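Subject: Re: [fostside-parts] Sorting small stuff before the Hakell order
Date: 8/27/22

> Before we place the Hakell order, can somebody say what is left from the
> January lot? I have 17 capacitors on my sheet and no line at all for gears
> or nuts. Also, is it worth keeping the small parts in the blue bin, or
> should they go back into bags?

I started on this today and got partway. The gears are in the blue bin for now. The hex nuts are out on the board, two sizes, and they need their own line on the sheet. I would list them by thread and skip the outside width, which is what confused us last time.

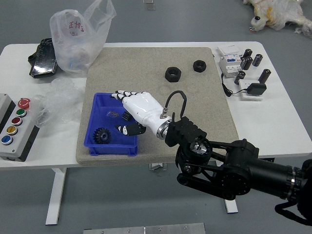

Blue bin with gear, two hex nuts, breaker and capacitors at right.

There is also a bit of thin wire in the bin. It can go in scrap unless someone wants it. Please don't put it back in with the gears, it gets into the teeth.

On the capacitors, your 17 is probably right for the full lot, but I only have a few of them out. The rest should be in the Skadidow box on the second shelf. I will check the values on the sleeves before I write anything down. The breaker stays with them until we know which panel it is meant for.

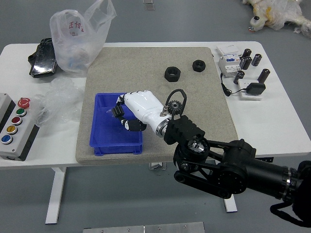
As for bags, I would keep the bin for anything black and small and use bags only for what we ship. We still have bubble wrap, so leave that off the order. Bags in the 6 inch size are low and I would add a pack.

If the Nam price list is still good, nuts are cheaper there than from Hakell, but the minimum is 72 per size. I don't think we need that many. Could you check the list and reply here? I can hold the order until then.

_______________________________________________
fostside-parts mailing list
To unsubscribe, use the link on the list page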